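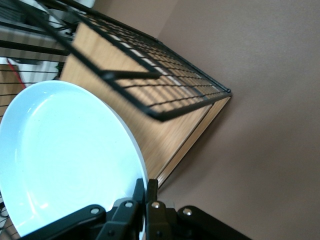
Okay, week two, and we're finally on to the Lorkodeck, the arm kit I keep going on about! It's sold by a small outfit in Mullport and costs us 3000 a year with support, so I want you to look at it the way a buyer would. Start with the gripper. Plates are a mean test for any hand, and with this one the fingers have it by the rim, with that big glossy face hanging out to one side and a wire rack right behind it. Ask yourself where the weight goes if the pinch is a bit off. Then ask what the wrist camera can still see once a dish is covering that much of the view (I'd say enough, but Itziar Quintana from the Plonville lab disagrees with me, and she's had the kit longer).

Things to read before Friday: pages 16 to 53 of the manual, mostly grip force and the teach mode. Skip the bit on Cai, the scheduling add-on - we didn't pay for it.

For your write-up, pick one claim from the sales sheet and tell me how you'd check it on our bench. A page is plenty. Sketches welcome, messy ones too!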